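About > Our School > Who We Are

About the Plimell Cooking School
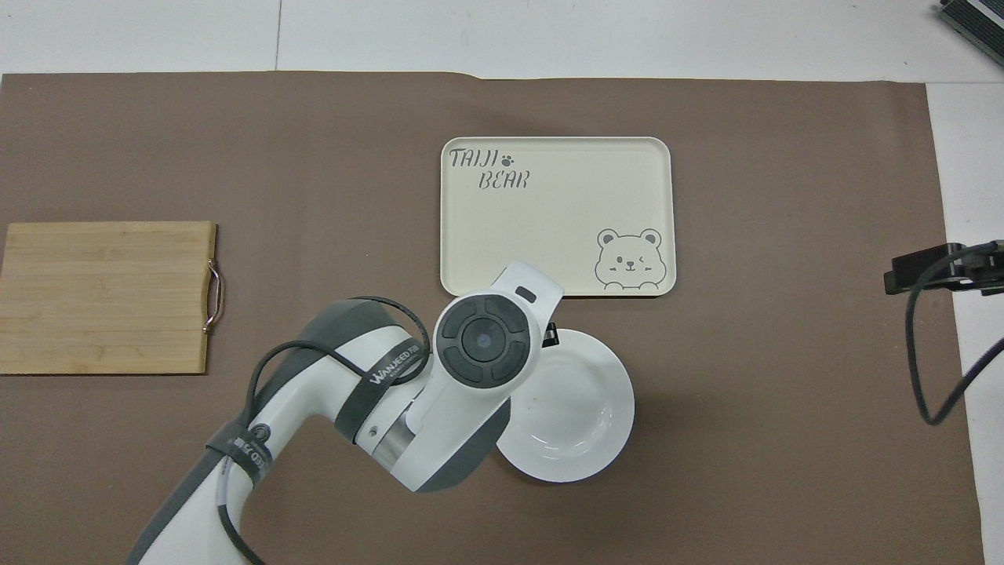

How we got going

We started out in a church kitchen in Edville with 6 students and two borrowed stoves, and we've been feeding people ever since – 187 families came through our evening classes last year alone! Most folks arrive a bit nervous about knives or yeast (or both), and they go home with supper and usually a new friend or two. Our pantry nights in Flostham run through December, and you're welcome to come whether you cook every day or hardly at all.

Related
Class calendar
Gift cards
Flostham pantry nights
Finding us on Kruger Street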